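23rd February

Back from the open day at Moleo, and my feet are killing me, but I'm so glad I went. It took two buses to get out to Tircombe and I very nearly turned back at the first one (the rain!), and then a lovely girl at the door gave me a badge and a cup of tea and I felt quite at home.

We went around in groups of 14, which was a bit of a squeeze. They start everything off on the computer, in a make-believe living room, and let the arm practice tidying up there before a real one is allowed near anybody's furniture. I could have watched it all afternoon. A couch, a pillow, books lying about, it might have been my own house the week after December! A man behind me asked what happens when it drops something, and the answer was that they simply start the room over, and wouldn't I love to be able to do that.
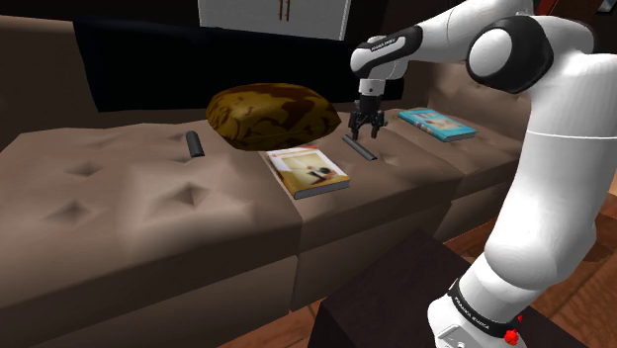
Then lunch, a cheese roll and a very good pear, and I missed the Drurano talk altogether by sitting too long over it. I must look up when they open again, and remember to take the early bus.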